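Looking after the gripper on a small bench arm

Cut the power at the wall before touching the fingers. Wipe both inside faces with a lint-free cloth, then check the two pivot screws. If either turns by hand, back it out, add one drop of medium threadlocker and refit. Plarik sells the screws in bags of 31. Alico ones fit too, but the heads are softer.
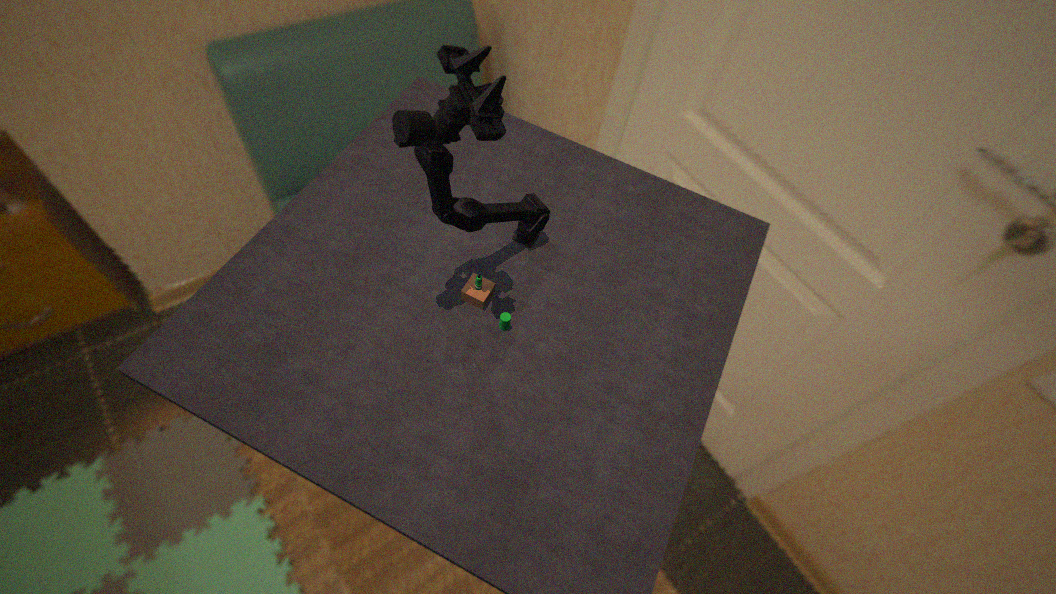

Re-zero the jaw after any screw work. Open it fully with nothing in the grip, store that as the open limit, then close it slowly on a test piece. A short upright cylinder like the green one standing beside the block is a good shape for this, as it gives the same width from any side – handy if the wrist is a few degrees out. Keep the rest of the tabletop clear while the arm is moving.

Grease the elbow every 1,000 cycles. Use a light plastic-safe grease, grey or any other colour, and wipe off whatever squeezes out. If the joint still clicks, look at the cable tie nearest the elbow first.

© Ukico Workshop Tips | Contact | Back to top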